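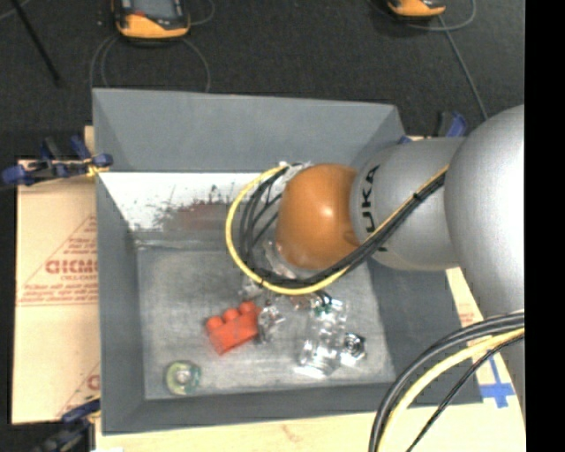
*Grellivell open bin, gray, seen from above. Used unit with scuffed floor and stained inner strip.*

# Grellivell Open Bin, Gray

The Grellivell is a large open-top bin for loose goods that are put in and taken out from above. It is supplied by Trostero as a single unit without a lid. The walls flare outward toward the rim, so the opening is wider than the floor and the corners can be reached at an angle.

## Construction

The walls have a matte gray finish. The floor is a lighter gray and flat across the full picking area. Markings on the floor are limited to wear: items dragged across the surface leave fine scratches and streaks, which do not affect load rating.

The bin is sold in one color. Replacement bins from later production runs may differ slightly in shade.

## Specifications

| Item | Value |
|---|---|
| Part number | 1,222 |
| Internal depth | 400 mm |
| Rim length | 1,000 mm |
| Lid | None |
| Mounting points | 4 |
| Color | Gray |
| Supplied by | Trostero |

Internal depth is measured from the rim to the floor at the center of the bin. Rim length is the outside dimension on the long side. Allow clearance on all sides for the flare when placing two bins next to each other - the rims meet before the floors do.

## Installation

Set the bin on a level stand and fix it at all four mounting points. The Padenley stand is predrilled for this bin. The Doucet low frame also fits but needs the adapter plate, ordered separately. Tighten the fixings by hand first, check that the rim is level, then finish with a wrench.

Do not hang loads from the rim.

## Cleaning and surface wear

Remove all contents before cleaning. Vacuum or brush out dust and fragments, then wipe the walls and floor with a soft cloth, warm water and a mild detergent. Rinse and dry. Scouring pads and wire brushes will dull the matte finish and should not be used.

Dirt collects along the narrow ledges and in the corners. Use a nylon brush there. Dark or rust-colored stains on light surfaces may need a second pass, and some will leave a permanent mark. Staining alone is not grounds for replacement. Replace the bin if a wall is cracked, if the floor has bowed, or if a mounting point has pulled loose.

## Ordering

Order by part number. The bin ships fully assembled; fixings are in a separate bag taped to the underside. Used units are sold as seen, with visible scuffs and stains, and carry no finish warranty.

The Doucet adapter plate is on back order until December. Padenley stands are in stock.

Page revised June 24, 2026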